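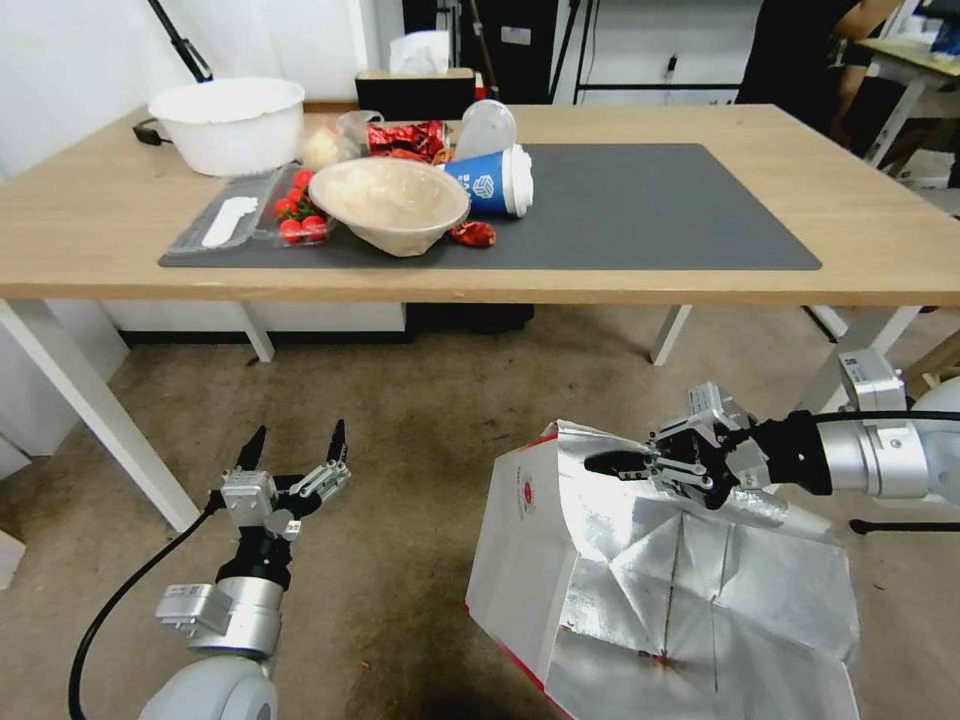

What does Lollia do?

We teach English to adults who have moved to Kiltulon and want to feel more comfortable in daily life. Our school is small, with 15 learners in each group and 2 teachers in every room.

Lollia was started by three neighbours who had also learnt English as grown people. We remember very well how difficult a telephone call to the dentist can be. For this reason our lessons begin with speaking, and the grammar comes a little later. 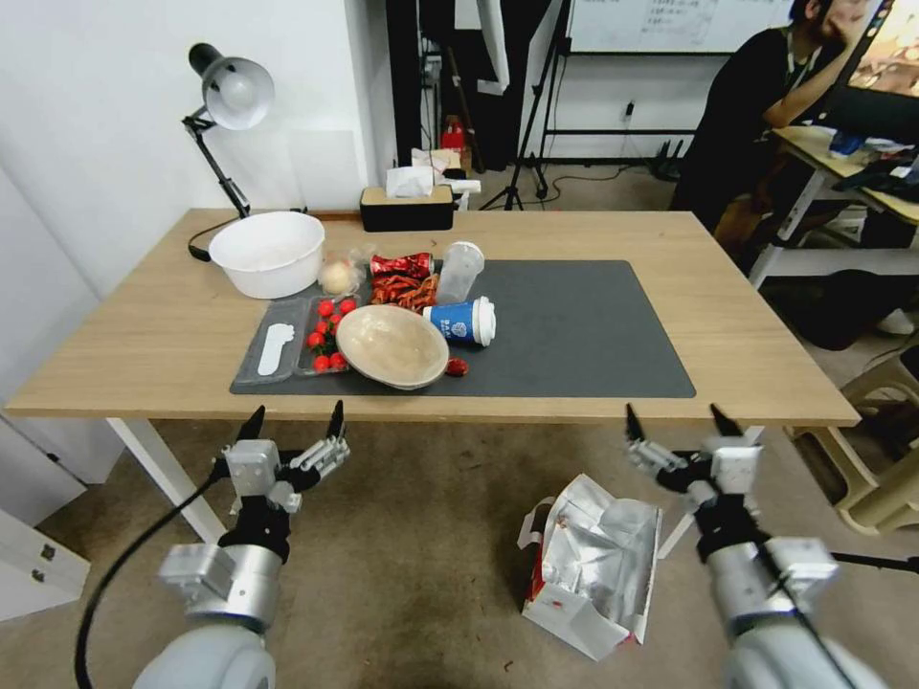 The evening groups meet at 6.30 pm in our rooms on Murkberg Street, above the Mac Giolla bakery. Last year 135 learners finished a course with us, and many of them have stayed for the conversation circle. You do not need to pass a test to enrol. Please come to the office, have a talk with us, and we will find the group which is right for your level.

New courses open in September. The centre has a lift, and the programme is printed in large letters if you ask for it.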